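Buscar en el sitio Buscar Inicio de sesión

Limpieza y sellado de encimeras de mármol

Tiempo de lectura: 3 minutos

El presente procedimiento se dirige al personal de mantenimiento y a los usuarios de las cocinas comunes del edificio Zollik. Se aplica a las encimeras de mármol pulido. Las superficies de granito o de cuarzo se rigen por instrucciones separadas.

Material necesario

Jabón neutro, dos paños de microfibra, agua tibia, bicarbonato sódico, película plástica y sellador impregnante para piedra natural. Quedan excluidos el vinagre, el zumo de limón, la lejía y los desincrustantes.

1. Limpieza ordinaria

Retírense las migas con un paño seco. Dilúyase una cucharada de jabón en un litro de agua, pásese el paño bien escurrido y aclárese con agua limpia. La superficie debe secarse de inmediato, en particular junto al fregadero.

2. Manchas de grasa

Prepárese una pasta espesa de bicarbonato y agua. Extiéndase sobre la mancha, cúbrase con película plástica y déjese actuar durante seis horas. Transcurrido ese plazo, se retirará con una espátula de plástico. La operación puede repetirse una vez.

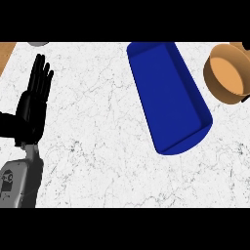 Jenő Kun observa que en las piedras claras la pasta deja a veces un cerco blanquecino, y recomienda aclarar dos veces y esperar al día siguiente antes de valorar el resultado. Añade que las marcas mates causadas por ácidos no son manchas, por lo que ninguna pasta las elimina; en tales casos procede el repulido por un profesional.

3. Comprobación del sellado

Deposítense unas gotas de agua en una zona discreta. Si al cabo de diez minutos la piedra se ha oscurecido, deberá renovarse el sellador. La prueba se efectúa cada año en octubre.

4. Aplicación del sellador

Con la encimera limpia y seca, aplíquese el producto en capa fina, por tramos de 50 cm. Respétese el tiempo de absorción indicado en el envase y retírese todo el sobrante con un paño limpio. La encimera no se utilizará hasta la mañana siguiente.

Las incidencias se comunicarán a la oficina de Rutkowska, despacho 43, con indicación de la planta y de la cocina afectada.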